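Misine Support — ticket log
Product: Didow portfolio tracker, desktop and web
Subject: Share price history wrong after split, alerts firing on unadjusted close
Opened by: Shadi Geagea
Status: Closed, workaround in place

Initial report
Holding in Drinden shows a loss of two thirds since April. The broker statement shows a small gain. Quantity in Didow is 300, quantity at the broker is 900. The stop alert set at 852 pence has gone off on every refresh since the split. Nothing was sold.

First reply, 09:40
Drinden carried out a three-for-one split. The price feed applied it to the live quote but the holding still has the old quantity. Please open Holdings, select Corporate actions and check whether the split is listed as Pending or Applied. Do not edit the quantity by hand yet — a manual edit blocks the automatic adjustment.

Customer, 10:15
Listed as Applied. Quantity still 300. Logged out and in, cleared the cache, same result in the web version. The dividend tab is also wrong: it multiplies the new per-share amount by the old quantity.
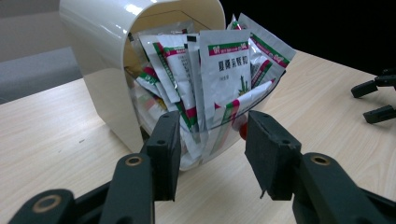
Second reply, 11:30
The split was applied to the default account only. Your Drinden shares sit in a second account called Trevor, which was imported from a CSV file and has no security identifier, so the adjustment skipped it. Names alone are not matched. The same goes for anything typed in by hand: the sachets in the holder have Chinese lettering on them, and a pharmaceutical share entered under a Chinese name would be skipped in the same way unless the identifier field is filled in.

Steps
Export the Trevor account as a backup.
Add the identifier to the Drinden line and save.
Go to Corporate actions and choose Reapply from start.
Wait for the rebuild. This can take up to 6 minutes.
Delete the 852 alert and set it again on the adjusted price.

Customer, 14:05
Quantity now 900, cost basis matches the broker. Dividend total correct. The old alert could not be deleted until the desktop version was restarted.

Closing note
Alert lock reproduced on desktop and passed to development. Web version not affected. CSV import still accepts lines with no identifier and gives no warning — logged as a separate request.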